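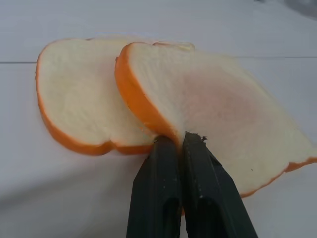 Have you ever wondered where stories come from when there isn't any author's name on the cover? I mean the really old ones, with the foxes and the giants and the third son who always wins. I used to think somebody must have sat down and written them, and then the name got lost. But most of them were told out loud for ages before anyone wrote a word. Each teller kept the main parts and changed the bits in between. Think of a sandwich! You've got two slices of bread, pale in the middle with a crust going around, and those are your beginning and your ending. The filling is up to whoever is telling the story that night.

We call these folktales. "Folk" is just an old word for people, so a folktale is a people's tale, and it belongs to everybody.

My favorite is one I heard when I was little, about the miller of Slanina. In the story a miller has a goose that can only tell the truth, and this gets him into terrible trouble (the goose tells the king his hat is ugly). When I grew up I went looking for it in the library and found it again, except now it came from a town called Samton, the goose was a donkey, and the king was a very grumpy bishop. Same story! It had walked from one place to the other in people's heads.

So how do people remember a long story without a book? They use tricks, and you probably know some of them already. Things happen in threes. The same line comes back over and over, so you can join in. The hero has one thing that's easy to picture – a red cap, say, or one big boot. Try telling "The Three Little Pigs" right now without looking it up. I bet you can do the huffing and puffing part word for word.

After a while, some people started to worry that the old stories would be forgotten, so they went from house to house and wrote them down. These people are called collectors. I have a fat old book called Tales of Silliren on my shelf, with 53 stories in it, and a few of them are only half a page long. One stops right after the wolf knocks on the door. I've made up four different endings for it, and my cat has heard them all.

Want to be a collector too? Ask the oldest person you know for a story they heard when they were your age. Write it down just how they say it, even the "ums." Then ask somebody else if they know it, and see what's changed.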